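Irnema bench log, September, late shift

Cell 3: desktop teardown, cable side

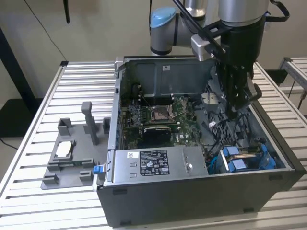

Picked up where the morning notes leave off, which is mid-sentence, thanks to whoever wrote them (me). Goal for tonight was the approach move over the cables on the Dell tower. Everything else can wait, including the fixture tray, which I have now reprinted 4 times and am no longer on speaking terms with.

Dropped approach speed to 200 mm/s, then lower still once I pictured paying for another gripper. Fliron script wants the case square to the table slats. The case wants otherwise. Re-taught the origin off the chassis corner and the offset went down to 3 mm. Still too much for anything with a clip on it.

Gripper stays on the angled fingers for now. The Farquharson pads are grippier but too fat to get in among cables, a thing I could have measured before ordering two sets.

CPU socket is open with the lever up. Keep your sleeves away from the pins. Keep the robot's sleeves away too.

To do:
- strain relief on the flange cable
- Zosau logger stops at 2000 lines and says nothing, find out why
- clamp for the tower
- tray, rev 5, sigh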